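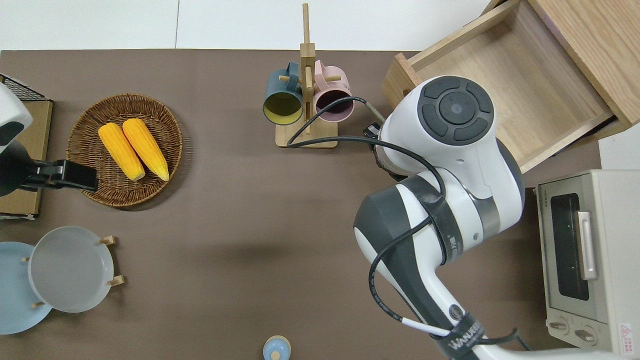 I've been running the Sinis tabletop arm on my practice table since June, and the part I get asked for most is the cable kit, so it finally gets its own page. The cable is what wears you out on these little arms. Mine has a black one that loops along the segments, and when I'm lining the gripper up on the pink mug on the mug tree, that loop has to have enough slack for the reach and not so much that it snags a peg. Too tight and the last joint fights you, too loose and you're fishing it out of the crockery all evening!

Breadcrumb: Shop / Arm Parts / Cable & Strap Kits

Drovach Cable Kit for Sinis Arms
Part no. 549
Price: $139

What you get is one 500 mm extension lead, 8 reusable straps, and a little bag of stick-on clips (I always throw in a couple of spares). It fits the standard arm and the long one. It won't fit the older Quintana base, because the plug is different — I've tried, please don't force it.

Fitting it is a one-cup-of-coffee job. Power the arm down and move it by hand to its farthest reach, then leave a loop at every joint that bends. Put the first strap low down near the base and work your way out to the gripper. Don't crank the straps. You want to be able to slide a finger under each one.

Then run your longest move at the slowest speed and keep your hand near the stop button. Watch the wrist — that's where I always get it wrong the first time. If the loop pulls flat, undo the strap behind it, feed a bit more through and go again.

I check mine every Tuesday before I start. I run my thumb down the cable feeling for flat spots, wiggle the plug, and wipe the gripper pads with a damp cloth. If the jacket has gone shiny where it bends, swap the lead out. The straps last for ages.

Comments

benchrat: Fitted this last night. My wrist joint stopped faulting right away, so I guess the old lead was pulling on it.

mk_shed: Do the straps come in anything but black?

Drovach: Just black for now, sorry!

oddsocket: Slack tip saved me a second order. Thanks.

Related items
Plisix gripper pads, pair
Sinis base clamp
Spare straps, pack of 8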